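Loan Limits Should Protect the Smaller Club

The decision of the Clatitz league board to review its rules on season-long loans is welcome and overdue. Under the present arrangement a parent club may recall a player at three days' notice, at any point in the season, and owes the borrowing side nothing.

Skastcombe have borne the cost of this more than most. In April they lost their first-choice goalkeeper and a central defender in the same week, with the promotion places still undecided. Of the 32 players loaned within the division last season, 13 were recalled early. Several made no first-team appearance on their return.

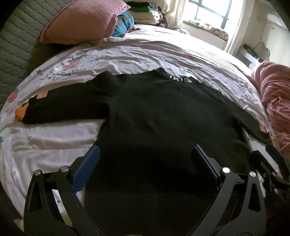 Wouter Verschueren takes the opposite view, and wrote to this page that a parent club pays most of the wages and must be free to call on its own players when injuries strike. The argument has force. Spanos could not have named a full bench in the closing weeks without their two returning midfielders, and their supporters would not have thanked the board for a forfeited match.

Even so, a club that lends a player has made a choice about its squad and should be held to it within reason. A fixed recall window in mid-season, with an exception for goalkeepers in an emergency, would serve both parties. Bultelach already write such a clause into their own agreements — without complaint from the clubs they deal with.

The board will receive submissions until the end of the month. Smaller clubs have often stayed silent on these occasions, and they should put their case in writing this time.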